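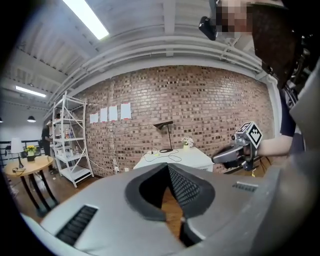 Grippers, round two: I've changed my mind about the pads

G'day again from the Bomargate bench! Those of you who read the July issue will remember I was pretty rude about hand-held grippers. I said they were fiddly, heavy on the wrist and a long way behind just driving the arm with a controller. Well. I've now had a proper go with the two designs on our shortlist, and I'm eating a fair bit of that.

The two are the Movola and the Trindo (our names for them, don't go looking in a catalogue). The Movola is the lighter one at 452 grams and the Trindo comes in at 477. On paper that's nothing, a couple of biscuits' worth. In the hand, after a whole arvo of picking up spoons, you'd swear the gap was three times that. I think it's mostly balance. The Trindo carries its weight forward of the grip, so your forearm is doing the work, and mine was grumbling by morning tea.

Where the Trindo wins is the trigger. It's got a lovely long pull and you can feel exactly where the fingers are, so soft things come up without getting squashed. The Movola is more on-or-off. Great for mugs and blocks, pretty ordinary for a bread roll (sorry to the bread rolls).

Now, pads! I tried smooth ones first and they were hopeless on anything glossy. The textured rubber was heaps better, and I reckon it made a bigger difference than swapping grippers did. If you've only got the budget to change one thing this year, change the pads. They do pick up lint like you wouldn't believe, so keep a damp cloth handy and give them a wipe between runs.

Tracking was the other big one. I did 400 grabs with each gripper, same objects, same order, and logged every time we lost the marker cube. Nearly all the dropouts happened when I rolled my wrist right over, and moving the cube higher up fixed most of them. Sunlight off a shiny tabletop caused the rest, and pulling the blind sorted that out. Also, please tape your cables down. I hooked a loose one with my elbow and yanked the plug clean out halfway through a run, which meant starting that lot again from the top. I used a few words I won't put in a newsletter.

I had a short play with the Valdebenito controller as well, driving the bench arm through the same jobs. It's smooth and very precise, and for putting a peg in a hole I'd still choose it every time. For anything with two hands, though, like folding a tea towel or getting a lid off a jar, it's painfully slow. With a gripper in each fist I was folding towels on my second try, badly, but they were folded!

So the plan is the Movola body with the Trindo trigger, if we can get the linkage to fit. There's a bracket half drawn up and it's already too wide by a whisker. The full log has 747 lines in it once you throw out the false starts, and I'm happy to send it to anyone who fancies a read. If you've got big hands, come and see me too, as every handle we've got was sized around mine and I take a small glove.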